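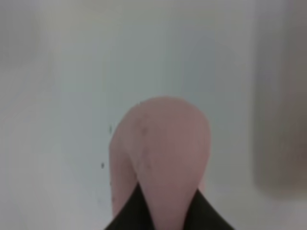
Doing the toy and odds-and-ends drawer this week. It hasn't been emptied properly since we moved in, so I'm going to post as I go.

Rule one, borrowed from Aurelia Ruchti: everything comes out before anything goes back. I used to skip this and just push things about.

Three piles on the floor. Keep, wash, give away. Anything soft and pink goes in wash by default, it shows every mark.

For marks on smooth soft things I use a damp cloth and a drop of washing-up liquid. Wipe, rinse the cloth, wipe again. Don't scrub, you only push the dirt in.

Specks of fluff come off quicker with a bit of tape – press and lift, no rubbing.

Warrick Nepia asked what I do about folds and creases. Cotton bud, same soapy water. It's slow. I put the radio on.

The drawer itself is 45 cm wide and I'd been storing things in it as if it were twice that. Two shallow boxes fit side by side with a small gap at the back for batteries.

Found the spare key for the shed. Also a tape measure I replaced in August.

Give-away bag is going to Verena Pichler, who runs the swap table at the library. She'll take soft things if they're clean and dry, so they're staying on the airer overnight.

Stopped at half past four. The drawer shuts without leaning on it now. The one underneath is all cables and I'm leaving that for another day.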